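Bonnes pratiques : collecte de démonstrations à domicile, révision 4 de la consigne

Gikora applique depuis le 17 octobre 2019 la révision 4 de sa consigne de collecte au préhenseur manuel. Le texte vaut pour les sites Lulmont et Cù. Il remplace la note Fillport, qui ne traitait que des ateliers.

Identification. Chaque préhenseur porte une étiquette à code QR et un numéro à trois chiffres. Le numéro est reporté au journal avant la première prise. Une étiquette illisible entraîne le retrait de l'outil.

Contrôle des doigts. Le jeu latéral admis est de 2 mm, mesuré doigts fermés. La visserie du bâti est vérifiée toutes les 66 prises. Un doigt fissuré se remplace par paire.

Données personnelles. Le consentement écrit couvre la pièce entière et non la seule surface de travail. Visages, courriers et écrans sont floutés avant tout transfert. Sur les 192 séquences relues pour cette révision, nearly toutes les non-conformités relevaient de ce point.Préhenseur 015, en chambre :
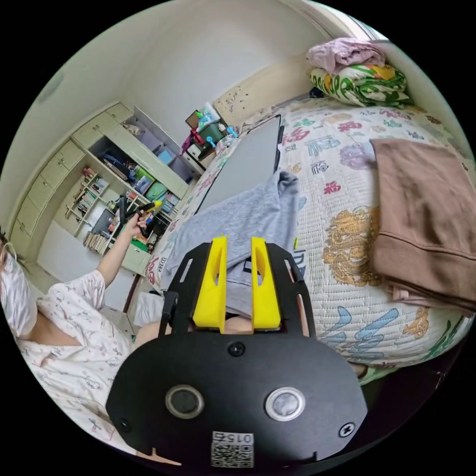
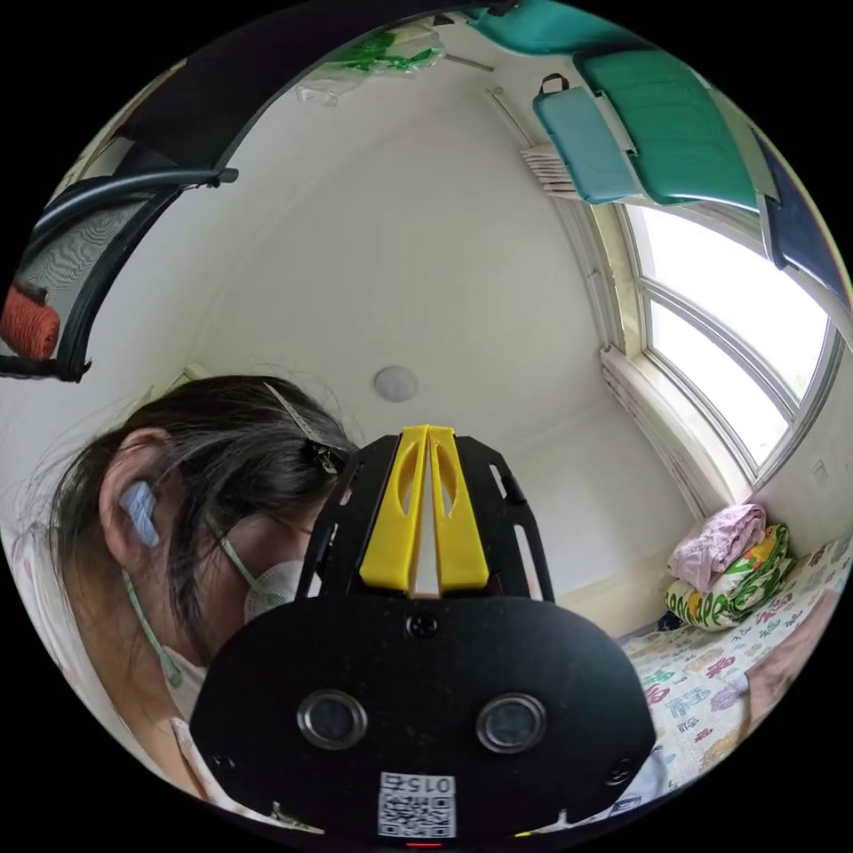 Conservation. Les séquences brutes restent sur support chiffré jusqu'à la validation du floutage, puis sont effacées. Le journal de prise est archivé séparément, sous le seul numéro d'outil. Toute demande de retrait formulée par un occupant suspend l'usage des séquences du logement concerné, y compris celles déjà annotées.

Les écarts se déclarent sur le formulaire joint à la consigne. Les sites qui utilisent encore l'ancien modèle de journal peuvent le conserver jusqu'à la fin du mois d'octobre, à condition d'y ajouter la colonne « numéro d'outil ».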